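3.2 Collecting demonstrations in simulation

All of the training examples used in this paper were gathered in simulation, by people driving the arm by hand. We chose this over scripted motion after an early trial in July, when a scripted picker gave us plenty of clean grasps and almost no recoveries. A policy trained on those runs did well until its first bad approach and then kept closing on air. People make small errors all the time and fix them without thinking much about it, and those fixes are what we wanted in the data.

The task is bin picking with small parts. Rings of two colors are placed close together on a speckled surface, and the operator has to bring the gripper down over one ring without dragging its neighbors along. Parts are dropped from a low height at the start of each episode and left to settle, so some end up tilted or leaning on each other. We did not filter out awkward starts. If a ring came to rest where the operator judged it could not be reached, the episode was marked "no attempt" and kept in the log, though it was left out of training.

Figure 3. Rendered views from the collection setup: close to the gripper fingers, with an orange-brown ring between them and a second one touching it, and from the side, with the arm over the table.
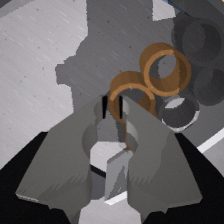
Operators worked through the Drurent teleoperation client with a six-axis hand controller. Each episode was recorded as joint positions, gripper opening, the rendered views and the operator's button presses, all on one clock. Episodes longer than the time limit were stopped and saved as they were. We asked operators to move at whatever speed felt natural and gave them no target for the number of episodes per session, because an earlier group that had been given one began to rush the last part of each grasp.

Seven operators took part. Each had a practice period before any data was kept, and the practice runs were deleted. In total we kept 556 episodes, of which 18 were set aside because the log and the rendered views had drifted apart. The rest were split by operator, so that no person appears in both the training set and the test set. This makes the test harder — two of the operators have a very distinct way of coming in from the side — but it gives a fairer picture of how the policy copes with motion it has not met before.

Labels were kept simple. An episode has a start, a first contact, a close and a release, and each of these is a single time stamp. First contact was taken from the physics engine. The other three came from the controller and were checked by a second person using the Elia viewer. Where the checker disagreed with the time stamp, the episode went back into the queue and was looked at again from a different view. Most disagreements concerned the release, where operators often opened the fingers a little, paused, and then opened them fully. We settled on the first opening as the release and relabeled the earlier episodes to match.

The side view was added after the first sessions. With the close view alone, operators found it hard to judge height, and several of them lowered the arm in short steps and stopped after each one. These pauses show up in the data as long runs of near-zero motion, and a policy trained on them learns to wait. With the second view on screen the pauses became shorter, and we trimmed what was left at the start of each episode only. 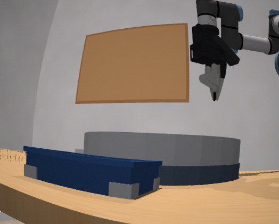 Karine Penner, reading an earlier draft, objected to trimming at the start and nowhere else. In her view a pause before closing is just as likely to be the operator making up their mind, and leaving it in teaches the policy to hesitate at the worst moment. She suggested either trimming both or keeping both and giving the still frames less weight.

We tried the second option on the Detitham split. Lower weights on still frames removed most of the waiting, but the policy also began to close early on tilted rings, where operators tend to hold position while they line up the fingers. We therefore kept the pauses before closing at full weight in the main results. The weighted version is reported in the appendix, along with the settings used for the Lévesque baseline, which was trained on the same episodes with no trimming of any kind.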